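From: Romana Bartoš
To: small-shop-automation list
Subject: Re: Anyone priced the Nilero garment handling package?

Ibsa Kahsay wrote:
> Hello all. Quintanilla has offered us the Nilero package for our
> hire-wear stockroom (coats and light jackets mostly, all on hangers).
> The software comes to 489 a month on top of the arm, and the setup
> visit is extra. Has anyone here had it on real clothes and real rails,
> and not only at the sales demo? I'd especially like to hear about
> picking from a crowded rail. We have 2,000 pieces in peak season and
> they are never neatly spaced, whatever I say to people.

Hi Ibsa, and hello to everyone who has joined since the spring. Good to see you posting again!

We've had Nilero on trial at Nurkov since December, so I can answer some of this, though please bear in mind that our stock is smaller than yours (1,228 pieces at the last count) and that our rails are the old wooden sort. The quote you were given is the same as ours, by the way. I'd push on the setup visit. We got a second day included just by asking nicely, and I wish I had asked for the spare finger pads at the same time.

The routine we use most is the plain rail pick: go in from below, close on the hanger and the cloth together, lift, back away. I took a still off the wrist camera on Friday, as you asked about spacing.

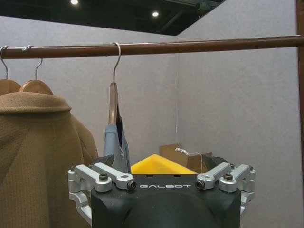 Rail pick, gray-blue piece in the fingers, camel coat to the left.

With a stretch of open rail next to the hanger, as on that one, I've been very happy with it. The two hangers over by the coat are the kind of thing that gives us more trouble -- when the wooden arms overlap, the software likes to treat them as one, and then somebody has to walk over and spread them apart. Odavow, who did our install, tell me the next release handles that better, and I'm inclined to believe them (they've been straight with me so far), but I wouldn't pay today for something promised later.

Two more things while I'm at it. Ask for the slow-close setting to be switched on during setup, as it took me a week of digging through menus to find it, and it's much kinder to knits. And do send them your heaviest coat before you sign anything. We sent a nice light one, and I felt rather silly afterward.

If you'd like to come by and watch it for a morning you'd be very welcome, and bring a few of your own hangers with you. Mornings before ten are best for us. Does anyone else have it running on metal rails? I'd love to compare settings.

Warmly,
Romana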